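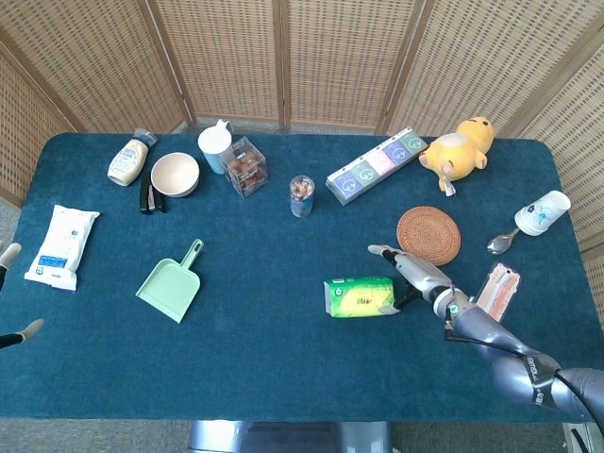

Chae District Riding Club -- Breeding and Young Horse Group

Members' mailing list
August 12, 2025
Subject: Re: Frozen semen storage and the November changeover

Replying to the list as I've had the same question from several members.

> We have one mare we'd like to put in foal to Fanano this season. She is 13,
> has had three foals, the last one two years ago. The form says frozen semen
> only and the vet we normally use doesn't do frozen. Do we have to take her
> to Wekmont, or can the straws be sent to us? Also is the 300 dollars per
> straw or for the lot? And what happens to straws we don't use?

Taking those in order.

You don't have to take the mare to Wekmont. The straws can go to any clinic that has its own tank and a vet who does frozen work. Ask your own vet who they refer to before you book anything. If you do send her to Wekmont, she needs to be there 5 days before you expect her to be ready, and she has to come with a clean swab result. They won't scan her without it. Maiden mares are the only ones they will take without a swab, and yours obviously isn't one.

The 300 dollars is the booking fee for the lot. It comes off the stud fee if she goes in foal and it isn't refunded if she doesn't. Freight on the shipping tank is extra, both directions, and you pay the hire on the tank if it goes back late. One member got caught on this last season when the tank sat in the feed shed over a long weekend.

At 13 I would get a full breeding check done before you pay the fee. Frozen is harder on an older mare than fresh or chilled, and two years empty is worth having looked at. She may be perfectly fine. If your vet has doubts, Vutance is standing again this year and is available chilled, so you could look at him instead. He is a smaller type and his foals tend to be quick off the leg -- not to everyone's taste, but they have sold well as ponies for older kids.

Unused straws stay the property of the stallion owner. You can't keep them over for another mare or pass them to a neighbour. This has always been on the contract but it's on the second page and people miss it.

Now the changeover. From November the storage at Wekmont moves to the new shed, and there will be no dispatch while the tanks are being shifted. I don't have the exact dates yet and will post them when I do. If your mare cycles early, get your order in well ahead. Orders need to be in by noon the day before, same as now.

Forms can go in the box at the grounds or be emailed to the list address. Please put the mare's registered name and brand on it, as stable names don't help us match the paperwork.

Foal registrations from last season are still open. We are missing 3 service certificates.

Breeding group secretary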